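Two grippers, one arm, a lot of resets: a talk with the sim lead at Skusteck
15/07/2026

Skusteck has spent the better part of a quarter deciding which gripper to put on its small-parts arm. Two candidates, both two-finger. One from Wedura, one from Zerouali. All of it in simulation so far. I got the sim lead on a call between meetings, laptop balanced on something, and typed as fast as I could.

First thing I asked was why not just bolt them on and see.

"Because we'd still be bolting," they said. "Swapping on the real arm means new cables, new mount, recalibrate the lot. In sim I change a line in a config and go get coffee."

The setup is plain. A table in a bare gray room, the arm, a box, a low tray, a few tiny parts.
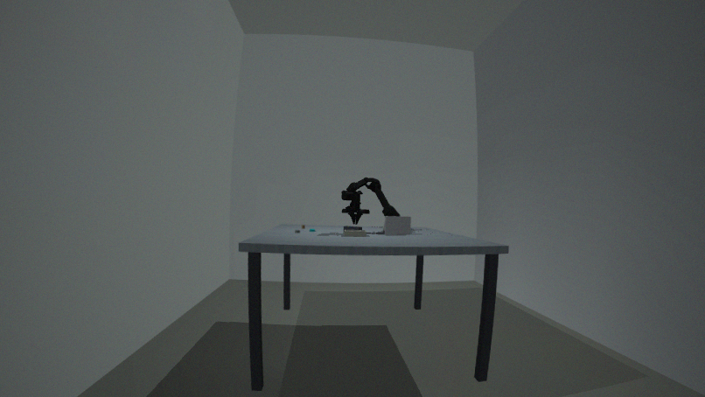

The arm over the low container, gripper pointing down.

"People want to dress it up. Shelves, posters, whatever. Every extra thing is one more thing that can slow the render down, and the grippers don't care."

So what do they care about? Finger width, mostly. The Wedura fingers are narrower at the tip and get in between parts more easily. The Zerouali ones hold better once they have something, but need room on both sides. On a lone cube on an open table there was hardly anything in it.

"We ran 1,114 episodes on loose parts and I could have flipped a coin. That was a depressing week."

They don't blame the hardware for that. The parts were too easy, and too far apart – a cube by itself will forgive nearly any approach angle. The other half of it was the overhead camera, which they fought with for days. From up there the parts are tiny, and the arm throws a shadow right over the surface.

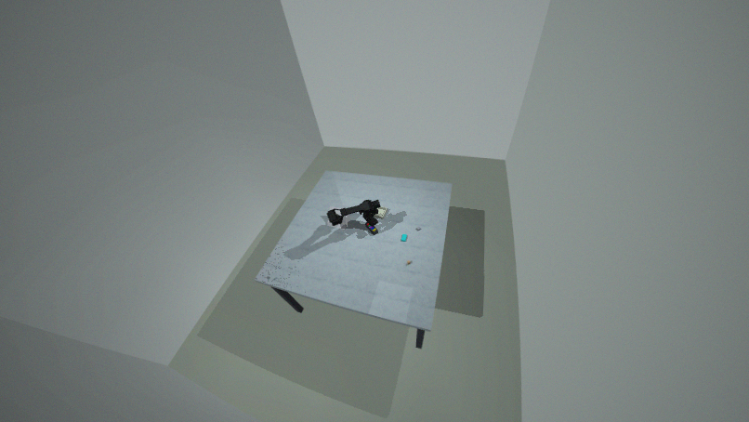
High view of the table, arm folded low. The cyan cube is the easy one to find.

"Bright color, fine. The gray and tan stuff, the detector kept losing. And then you're scoring the camera, not the gripper. I'd got two things changing at once and didnt notice."

Fix was dull. They fed both grippers the true part positions from the simulator, took vision out of it completly, and started the comparison over. Vision gets its own round later, with a camera nearer the fingers.

Then they changed the task. Blocks in columns, side by side in an open-fronted box, with not much space to work in. The brief came from Stotstead, the customer, who has bins a lot like it.

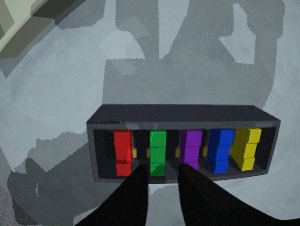 Now the numbers split. 3,405 episodes on the box task, and the narrow fingers came out ahead on reaching in without bumping a neighbor. The wider ones dropped less on the way out. I asked for percentages and got a no, the report isn't signed off.

"If you only count grasps, Wedura wins. If you count blocks that end up where they should, it's a lot closer than the sales people would like."

Controller? Same one for both. Position control with a force cap on the fingers, gains left alone. They did try tuning per gripper and threw it out, the argument being that Stotstead won't tune anything either. I pushed a bit on this – seems to me a gripper might deserve its own gains – and got a shrug I could hear.

"Sure. Do it in round two. Right now I want to know what happens when you're lazy."

Friction is the bit they trust least. The contact model is decent on flat faces and vague on edges, and a block held by a corner behaves a little too nicely. They plan to check a small batch on the real arm before anyone places an order.

Any favorite? Long pause. "Zerouali for the box, if we can get thinner fingertips made. Ask me again after the real arm." Then the next meeting started and they had to go.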